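Datlow workshop arm moves on to soft-object sorting

November 2022

Members of the Datlow shared workshop have started soft-object trials with Stirkier, the humanoid-style arm and hand they have been building since the summer. The task is tidying: pick up plush toys from a made bed and put them in a plastic basket.

The build began in July as a bench project. Tekle Abdella, who wrote the control software and did most of the wiring, said the first version could hold a fixed pose but drifted when the elbow was extended. The shoulder joint was rebuilt with a stiffer mount and the drift fell to 9 millimeters at full reach, measured at the wrist.

"Nine is still a lot for a screw," Abdella said. "For a stuffed toy it's fine. You have the whole width of the thing to aim at."

The arm has a metal forearm and a black jointed hand with four fingers and a thumb. Power and signal run to the wrist along the outside of the forearm. An earlier layout ran the wires through the elbow, where they rubbed on a bracket and had to be replaced twice. The outside run is longer and needs slack at the bend, but a wire can be swapped without taking the joint apart.

Control runs on a desktop machine using Wudik, a motion planner written by members and shared within the group. Wudik takes a target position and an approach direction and returns a path, which is checked against a simple model of the bed and basket before the arm moves. Grip force is limited in software. The hand closes until motor current passes a set level, then holds.

Soft surfaces caused most of the early trouble. The planner treats the bed as a flat plane, and a mattress with a sheet on it is not flat. In the first week the fingertips pushed into the bedding on low approaches and dragged the sheet toward the basket, toys included. The approach height was raised by 16 millimeters and the hand now comes in from the side, thumb leading, with the fingers open until the last part of the move.

The toys were picked for their shapes. A banana has a clear long axis and can be gripped across the middle. A carrot tapers, and the hand tends to slide toward the point if it closes too far down. A durian is wide enough that the grip opening has to be planned separately, and it takes up a good part of the basket once it is in. 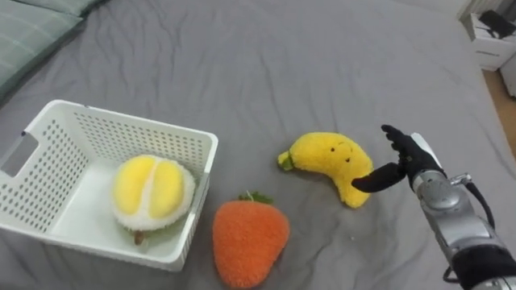
Results so far

The group logged 139 attempts in the first round. An attempt counts as complete when the toy is in the basket and the hand has opened and backed away. Abdella said the completion rate will be posted when the second round is done, as the grip limit was changed partway through the first and the two sets of numbers should not be mixed.

Failures were sorted by cause. Slips during the lift were the most common, followed by contact with the basket rim on the way in. The rim problem was traced to a wrong wall height in the model and has been corrected.

Cost and next steps

Parts have come to about $2,000, not counting tools the workshop already owned. The largest share went to the finger motors. Negussie, a machine shop two doors down, cut the shoulder mount from a drawing supplied by the group.

The second round will use the same bed and basket, with toy positions changed between attempts. After that the group plans to try folded washcloths. Drawings for the shoulder mount and the wiring layout are in the binder at the front bench, and members who want a copy of the planner can ask Abdella.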